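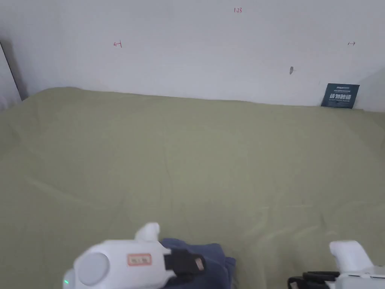

13 January 2026. Newsletter sign-up test, Malora account

Picked up from Halyna Zinchenko's notes. The old landing page (A) had 1,895 visits over the test period and 81 sign-ups. The new one (B), with the form moved above the product text, ran on the same ad budget and got 160. Visits to B are missing for the first two days, as the tracking tag was on the wrong template, so I can't give a proper rate yet.

Sisetti advert set paused. Plenty of clicks, hardly any sign-ups. Most came from phones, and the form on a phone still asks for a postcode. Have asked Modalbridge to drop that field.
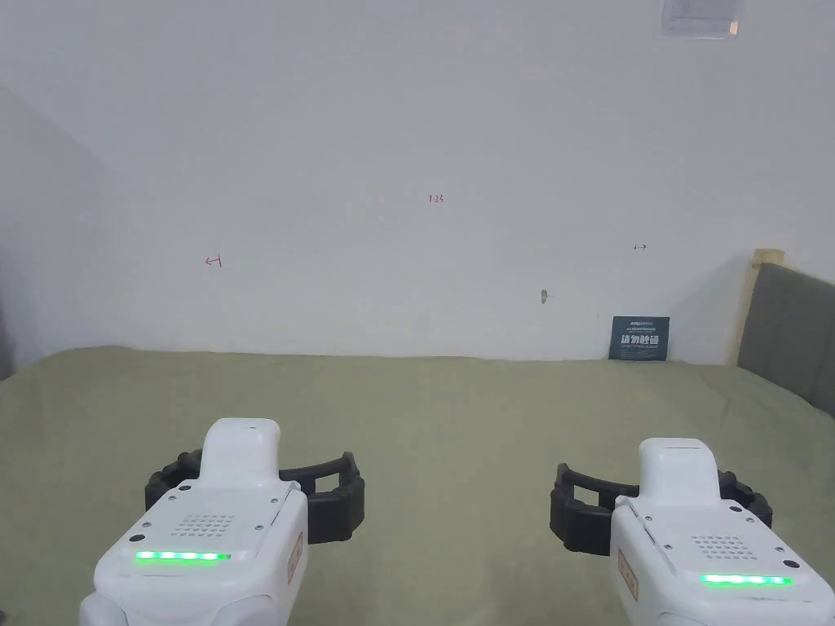 *Wall and green cloth, marking 1-23 in red.*

Checked the welcome email as well. It goes out, but the link in the footer points to last April's offer. Changed it in the template and sent a test to myself: link correct, logo too large in the plain view. Left the logo alone for now.

Zhuravel want their page done the same way. Told them to wait for the full B figures. 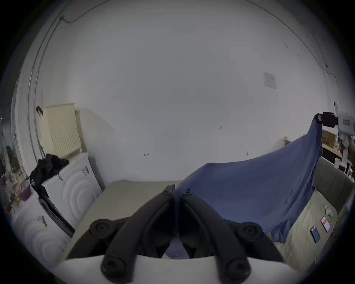 ## To do

- Get the missing visits for B out of the server logs
- Restart Sisetti with the short form, budget capped at 210
- Ask Halyna which mailing list the old sign-ups went into
- Resize logo in welcome email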